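### 3.2 Surface glare and reading speed

Participants in the desk condition worked through the Jellstead passages at a fixed table, with the printed sheet lying flat and no stand. The passages were matched for word length and sentence length but not for topic, a limit we return to in Section 5. Each participant read nine passages in one sitting, with a short break after the fifth. Order was set by a Latin square drawn up before recruitment opened in May.

Earlier work in our group (Sadowski and Akbulut, unpublished) treated the desk as a neutral background. We doubt that it is one. A pale surface reflects more light into the lower visual field than a dark one, and the contrast between the sheet and its surround changes with it. When the surround is close in lightness to the paper, the edge of the sheet is a weaker landmark, and return sweeps from the end of one line to the start of the next may land less accurately. The effect should be larger for wide columns, where the sweep is longer.
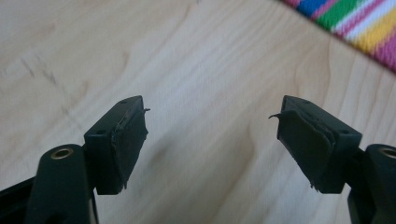

*Reading time for this section: 3 min*

**Figure 3.** Pale wooden tabletop, with dark matte plastic against it.

Lightness was measured at three points on each table with the Visus meter, held at the same height each time, and the readings were averaged. The meter was zeroed before every session. Room lighting was kept on a single ceiling circuit and the blinds stayed closed. We did not control for clothing, although a white shirt sleeve near the page could in principle raise the local reading.

Reading speed was scored as words per minute from the first key press to the second. Passages with a comprehension score below the cutoff were dropped, and the participant's remaining passages were kept. Calimlim scored all answers. Stergiou rescored a random subset without access to the table condition, and differences were settled by discussion before the data were merged.

Speed was modeled on a log scale with table lightness, column width and their product as fixed terms, and with participant and passage as random intercepts. A random slope for lightness was tried first — the model failed to converge, and the slope was removed. Residuals were checked by eye for each passage. The Safavi passage had a long right tail, traced to an unusual place name in its second line, and all results are reported both with and without it.

Self-reported eye strain was collected on a five-point scale after the final passage only. Asking after every passage would have given a finer record, but in the Kesutness pilot the repeated question itself slowed the next reading. Thoroddsen's coding sheet for the free-text comments is given in Appendix B.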